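COMMUNIQUÉ DE PRESSE

Tresside publie la procédure d'entretien de son poste de démonstration à deux pinces tenues en main

Lendale, le 23/07/2026 — Tresside met à la disposition des utilisateurs du poste Vitale la procédure complète de mise en place, de contrôle et d'entretien appliquée dans son atelier de Lendale. Le document compte 34 pages. Il remplace la notice provisoire diffusée en avril, qui se limitait au montage de la table et au raccordement électrique.

Le poste Vitale sert à enregistrer des gestes de manipulation effectués par un opérateur au moyen de deux pinces tenues en main, une par bras. Les trajectoires obtenues sont ensuite transposées sur une cellule robotisée équipée de mâchoires de même géométrie. La qualité de cette transposition dépend en premier lieu de l'état mécanique des pinces et de la lisibilité des marqueurs qu'elles portent. La procédure traite donc ces deux points avant tous les autres.

Périmètre du document

La procédure couvre la table, les deux pinces, les cubes de repérage, l'alimentation et le rangement des câbles. Elle ne couvre ni la cellule robotisée, qui conserve son propre carnet de maintenance, ni le logiciel de traitement des trajectoires. Les réglages d'éclairage font l'objet d'une annexe séparée.

Hortensia Aravena, responsable de la maintenance chez Tresside, a coordonné la rédaction. « La notice d'avril supposait que l'utilisateur savait déjà reconnaître une mâchoire déréglée. Les demandes d'assistance ont montré que ce n'était pas le cas. Nous avons repris chaque opération dans l'ordre où elle se fait à l'atelier, avec la valeur à relever et la conduite à tenir lorsqu'elle est hors tolérance. »

Mise en place du poste

La table est posée sur un sol plan, pieds réglés, puis contrôlée au niveau dans les deux directions. Le plateau doit rester dégagé à l'exception des objets nécessaires à l'exercice. Les positions de départ des pinces sont définies de part et d'autre de la zone de travail, à une distance qui permet à l'opérateur de garder les coudes fléchis.

L'alimentation arrive par une ligne dédiée. Les câbles qui cheminent au sol sont tenus à l'écart de la zone où se place l'opérateur. Lorsque le local impose un passage derrière lui, un passe-câble plat est obligatoire. Les câbles rattachés à la table sont regroupés sous le plateau et ne doivent en aucun cas remonter sur la surface de travail.

La mise sous tension se fait pinces posées, mâchoires fermées. L'opérateur attend la stabilisation des voyants avant de saisir les poignées. Un voyant vert fixe autorise la suite des opérations. Un voyant éteint ou clignotant renvoie au tableau des défauts de la procédure.

Contrôle des pinces

Le contrôle quotidien comporte huit points et s'effectue avant la première prise. Il porte notamment sur le jeu de la charnière, le parallélisme des mâchoires en position fermée, l'état des surfaces de contact, le serrage du support de cube et la course de la gâchette. Les deux pinces sont vérifiées séparément, puis ensemble, posées sur le plateau dans leur position de départ.

Le jeu de la charnière est mesuré à la cale. Au-delà de la valeur indiquée dans la procédure, l'axe est remplacé. Le resserrage de l'axe existant n'est plus admis : il masque l'usure pendant quelques séances et introduit un point dur en milieu de course, visible dans les enregistrements sous la forme d'un palier sur la courbe d'ouverture.

Les carters de mâchoire se nettoient au chiffon non pelucheux, sans solvant. Les surfaces de contact sont inspectées à la loupe tous les 10 jours d'utilisation. Toute entaille traversante entraîne le remplacement des deux garnitures de la même pince, même si une seule est atteinte. Le mélange d'une garniture neuve et d'une garniture usée modifie le point de fermeture et fausse le zéro.
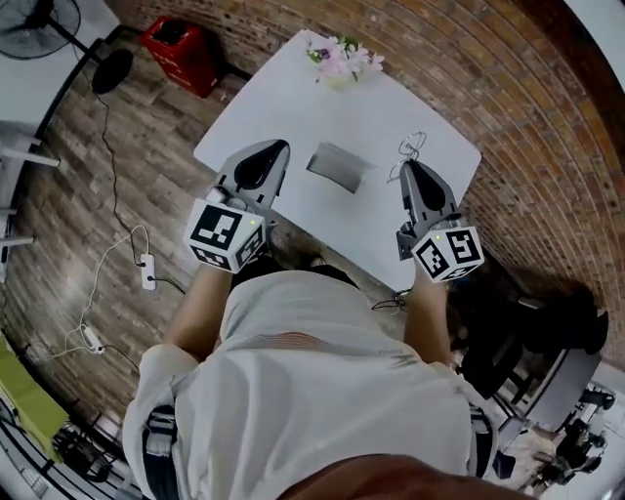

Contrôle des deux pinces sur le plateau, cubes de repérage en place, voyants verts allumés. Photo : Tresside.

Cubes de repérage

Chaque pince porte à l'arrière un cube blanc dont les faces reçoivent des marqueurs imprimés en noir. La position de la pince est calculée à partir de ces faces. Une rayure sur le bord d'un marqueur, un reflet ou un léger décollement suffisent à dégrader l'estimation, souvent sans déclencher d'alarme.

La procédure prescrit une vérification visuelle de toutes les faces accessibles avant chaque série, puis un contrôle numérique hebdomadaire. Ce dernier consiste à placer la pince dans un gabarit de référence et à relever la position calculée pour chaque orientation du cube. L'écart entre deux faces adjacentes est consigné. En cas de dépassement, le marqueur concerné est remplacé et le relevé repris depuis le début.

Le remplacement d'un marqueur se fait cube déposé. L'ancienne impression est retirée entièrement, la face dégraissée, et la nouvelle impression appliquée à l'aide du cadre de centrage fourni. L'orientation du motif est vérifiée sur la planche de correspondance : une erreur d'un quart de tour reste difficile à repérer à l'œil et rend la face inutilisable. Un temps de repos de 30 minutes est respecté avant le remontage.

« Les défauts que nous recevons en atelier sont rarement des défauts d'électronique », indique Nazar Pavliuk, technicien chargé de la remise en état des pinces. « Dans la plupart des cas, le support du cube a pris du jeu. Le marqueur est propre, le voyant est normal, mais le cube tourne légèrement quand l'opérateur accélère. On le sent en tenant le cube entre deux doigts et en forçant un peu dans l'axe du poignet. »

Le support de cube est désormais fixé par des vis à frein-filet de résistance moyenne. Le couple de serrage figure sur la fiche de la pince. Le serrage à la main, toléré dans la notice provisoire, est supprimé. Les utilisateurs qui ont monté leurs cubes selon cette notice sont invités à reprendre la fixation avant la prochaine série d'enregistrements.

Objets d'essai

Après toute intervention sur une pince, le poste est requalifié à l'aide d'objets courants de comportements différents. La procédure demande au minimum un objet plat et mince, un objet filiforme et un objet souple de forme irrégulière. Le premier met en évidence un défaut de parallélisme, le deuxième un défaut de fermeture en bout de mâchoire. Le troisième permet de contrôler la progressivité de la gâchette.

La liste exacte est laissée au choix de l'exploitant, qui la fige pour toute la durée de vie du poste. Les objets d'essai sont rangés à part et ne servent à aucun autre usage. Chacun est saisi, déplacé puis reposé par la pince gauche, par la pince droite et enfin par les deux pinces simultanément lorsque sa taille le permet. Une prise manquée est notée, même si la tentative suivante réussit.

Patricio Orellana, qui dirige les essais sur la cellule robotisée, a demandé que les résultats soient joints au carnet de la pince. « Quand une trajectoire est mal reproduite par le robot, la première question est de savoir si la pince tenue en main était conforme ce jour-là. Sans ce relevé, on démonte la cellule pour rien. »

Périodicité et remise en état

La révision complète est fixée à une fois par semestre pour un usage en une équipe. Elle comprend le démontage des carters, le remplacement de l'axe de charnière, le contrôle du ressort de rappel, la vérification du connecteur et un nouvel étalonnage de l'ouverture. La durée d'immobilisation est d'environ huit heures par paire, étalonnage compris. Les deux pinces d'un même poste sont révisées ensemble et conservent leur affectation gauche ou droite au remontage.

Les pièces d'usure sont livrées par Pekel, fournisseur des axes et des garnitures. Un lot comprend les pièces nécessaires à la révision d'une paire. Les cubes, les planches de marqueurs et les gabarits restent fournis par Tresside. Les anciennes garnitures à bord droit peuvent être utilisées jusqu'à épuisement du stock, à condition que la paire complète soit du même modèle et que l'étalonnage soit refait.

Le câble de liaison constitue une pièce à part. Il est contrôlé à chaque séance au niveau de l'entrée de poignée et au niveau de la sortie sous plateau. Un câble dont la gaine est marquée est retiré du service. Sa réparation par manchon n'est pas admise.

Carnet de poste

Un modèle de carnet accompagne la procédure. Il comporte une page par séance et une fiche par pince. Y figurent le nom de l'opérateur, les résultats du contrôle quotidien, les écarts mesurés sur les cubes, les pièces remplacées et les éventuels défauts signalés par voyant. Waldemar Szczepańska, chargé de la documentation technique, précise que le format papier a été maintenu à la demande des ateliers et qu'une version tableur au contenu identique est disponible.

Disponibilité

La procédure est transmise sur demande à tout exploitant d'un poste Vitale, en français et en anglais. La version espagnole est en cours de relecture. Les planches de marqueurs de remplacement sont jointes à l'envoi, avec le cadre de centrage pour les postes livrés sans cet accessoire.

Une séance de prise en main est proposée à l'atelier de Lendale, sur inscription. Les participants apportent leur paire de pinces et leur carnet.

Contact presse
Lautaro Escobar, Tresside, Lendale
Demandes techniques : service maintenance, à l'attention d'Hortensia Aravena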